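Kimaro Cup results data: README

Last touched July 14, 2023 by Clodagh Fitzgerald. Written fast, sorry. Ask Alper if something is missing.

What it is

Match results for the Kimaro Cup, women's and men's, amateur basketball, the Aven and Nastell regions plus the Dinon invitational sides. One row per game. 895 games, 156 teams, 18 seasons. Made for people doing bracket predictions and for whoever does the seeding next year.

Files

games.csv - one row per game, the main thing
teams.csv - team ids, names, home hall, region
seeds.csv - seed per team per season
brackets.csv - 3000 entries from the prediction contest, names stripped out
notes.txt - odd cases, read it before you email us

All UTF-8, comma separated. Dates are day first. Teams with a comma in the name are quoted, there's a few in Nastell.

Columns in games.csv

season - year the final was played in
round - R1, R2, QF, SF, F
comp - W or M
home_id, away_id - match to teams.csv
home_pts, away_pts - final score, overtime included
ot - number of overtimes, blank if none
neutral - 1 if neither side was at home
source - sheet, paper, league, memory

"memory" means somebody on one of the teams told us the score and no written record turned up. Filter these out if you are doing anything serious with margins. Winner is normally right even when the points are a bit off.

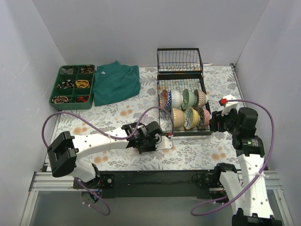
Can I use the seeds to work out how often the lower seed wins?
Join seeds.csv to games.csv on season and team id, then drop R1 for the early seasons. First round was drawn from a hat back then, and the seed numbers were filled in afterwards from final position, so upsets in those rows mean nothing.

Where the numbers come from

Mostly scoresheets. Divina Abella typed up the Aven ones, Khôi Hoàng did Nastell from the local paper. Dinon sent a spreadsheet, which had home and away the wrong way round for one whole season. Fixed now. If you have a copy from before the fix, bin it.

Scores checked twice where a sheet existed. Where sheet and paper disagree we went with the sheet. Where there are two sheets and they disagree, see notes.txt, Zübeyde Tokgöz picked one and wrote down why.

Known problems

- Nastell B and Nastell Juniors share an id in the early seasons. Can't be pulled apart, we tried.
- Walkovers are entered as 20-0. They are real rows but not real games. Take them out before averaging.
- Quarter scores not included. Some sheets have them, most dont.
- One men's semi has no away points. Sheet is torn. Left blank, please don't fill it with zero.
- Team renamed mid season = keeps the old id till the final.
- Attendance was in an older version. Removed, it was guesswork.

Prediction contest

Entries in brackets.csv are picks as submitted, late ones included, see the late flag. Scoring is one point for a right pick in R1, then doubles each round. Score column is worked out by script, not by hand, so if it disagrees with what you were told on the night, the file is proably right. Joke entries (all the same region, alphabetical order, loudest kit) are left in. One of those did rather well in the women's draw and we get asked about it a lot. It's in there, find it yourself.
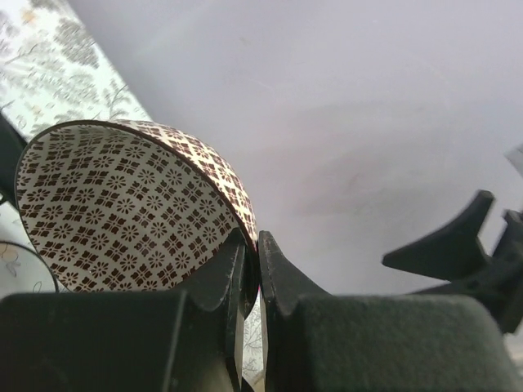

LICENCE AND USE

Free to use and share, say where you got it. No selling it. No trying to work out who made which bracket, people were promised that.

Please don't use for betting. The data isn't good enough and the league would be cross with us.

Changes

v4 - Dinon home/away fix, late flag added
v3 - walkovers marked in notes
v2 - contest entries added
v1 - games and teams only

Still to do

Player points for finals. Alper Taşdemir has the sheets, nothing typed yet. Aiming for August. Hall names in teams.csv also want tidying, same hall is down under three spellings.

Corrections: send season, round, both teams and a scan or photo of the sheet. Without a sheet we'll log it in notes.txt but the row stays as it is.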